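May, late evening

I came home with a headache and I want to write down what happened before I forget the order of it.

We were on the microwave task again. Li-hua was wearing the grippers and I was watching the numbers. In the afternoon the left one began to lose its position. On my screen the hand jumped 30 millimeters to the side and came back, and the jaws closed one moment after she pressed. She told me it felt normal in her hand. So the tool was wrong and the person could not feel it, and this I do not like at all.
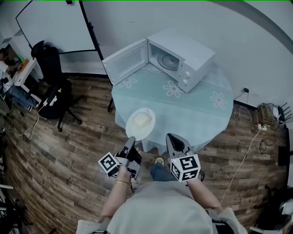 I asked her to stop. Tin-yau wanted to finish the set, because we had promised 100 good runs to Elspeth, but I said no. A late jaw is a small thing with soft food on a plate. On the real arm it can be somebody's finger.

We looked for two hours. I cleaned the marker cube, I changed the cable, I started the program again. Nothing helped. Then Ya-wen put her thumb on the cube and it moved a little. One screw inside the mount had become loose. The late closing is a different fault, I think, and we did not find it yet.

The worst part is that I don't know when it started. I must check 500 older runs, and maybe throw away many of them. I wrote to Elspeth before dinner. She has not answered.

Tomorrow: bring the small screwdriver, ask Tin-yau for the old logs, buy tea.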